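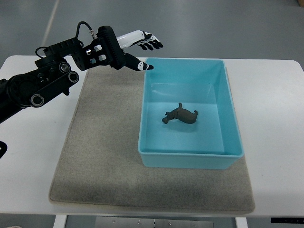 Materiales para contar y clasificar en el aula infantil
Apuntes de la sesión 4: la cubeta, el tapete y las figuras pequeñas
Docente: Anneliese Diekmann. Centro de formación Tranlow

Llegamos a mi sesión preferida del curso, ya lo aviso. Con una cubeta de plástico, un tapete y un puñado de animales se puede trabajar media mañana (¡y recoger en dos minutos!). En la sesión 3 vimos las láminas y las tarjetas; ahora pasamos a los objetos que se cogen, se giran y se vuelven a dejar.

1. La cubeta

Buscamos una cubeta abierta por arriba, de un solo color y con el borde redondeado. El fondo tiene que ser liso. Si lleva dibujos o relieves, las figuras oscuras se pierden entre ellos y los niños más pequeños tardan en encontrarlas. Los azules claros y los turquesas funcionan de maravilla con animales marrones, grises o negros; para las figuras blancas o muy pálidas prefiero un verde oscuro.

En cuanto a la altura, la prueba es sencilla: un niño sentado debe poder apoyar la muñeca en el borde y llegar al fondo con los dedos. Las cubetas hondas son estupendas para almacenar, pero en la mesa obligan a ponerse de pie y al final todos acaban volcándolas.

2. El tapete

El tapete marca dónde se juega. Dentro del tapete está la granja, la selva o lo que toque ese día, y fuera está la mesa. Es una frontera que se entiende sin explicarla, y a mí me sigue pareciendo uno de los hallazgos más bonitos de este tipo de material.

El fieltro gris o beis es mi favorito: apaga el ruido de las figuras al caer y sujeta la cubeta para que no patine. Para una mesa de trabajo individual basta con cortar una pieza de 90 cm de largo. Se sacude al terminar y se guarda enrollado, nunca doblado – los pliegues tumban las figuras de patas finas y luego no hay quien las ponga en pie.

3. Las figuras

Una colección de 18 figuras da para todo el curso si está bien elegida. Conviene mezclar siluetas muy distintas: cuerpos redondos y alargados, hocicos anchos, colas enroscadas, cuernos, orejas grandes. El color puede ser el mismo en todas. De hecho, las figuras de un solo tono mate son las que más hacen mirar la forma, y ahí es donde empieza el vocabulario bueno: lomo, pezuña, morro, joroba.

También vale la pena incluir piezas que no se reconozcan a la primera. Wiebke Tiedemann llevó a clase en julio unas formas curvas modeladas por ella misma y los niños vieron en ellas un colmillo, una raíz, una trompa y un plátano quemado. ¡Estuvieron hablando hasta la hora de comer!
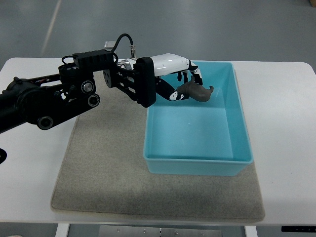

Pieza marrón oscura, con la punta en gancho, sobre una cubeta turquesa.

4. Tres propuestas para empezar

Entrar y salir. La cubeta se coloca en el centro del tapete. Una figura entra y quien la ha metido dice quién es y de dónde viene. La siguiente persona la saca y cuenta adónde se marcha. Cambiad de figura cada dos turnos.

De lado, de pie, boca arriba. Se deja un animal tumbado en la cubeta y se pregunta qué le pasa. ¿Duerme, se ha caído, toma el sol? Después se pone de pie y se continúa la historia desde ahí. Da mucho juego con los verbos.

Adivinar por el tacto. Un niño cierra los ojos, recibe una figura y la recorre con los dedos antes de ponerle nombre. Empezad por las que tienen cola o cuernos bien marcados y dejad los cuerpos lisos para el final.

5. Recogida

Primero las figuras a la cubeta, luego la cubeta al estante y por último el tapete. El orden importa más de lo que parece, sobre todo en grupos grandes. Las figuras de plástico se lavan con agua tibia y jabón; las modeladas a mano se limpian con un pincel seco.

Para la próxima sesión

Traed una cubeta y cinco figuras de vuestra aula, tal como las usáis, sin seleccionar nada. Trabajaremos en parejas. Jörg Mühlbauer se encargará de la parte de sonido y palabra, así que pensad también una voz para cada animal – las voces ridículas son muy bienvenidas.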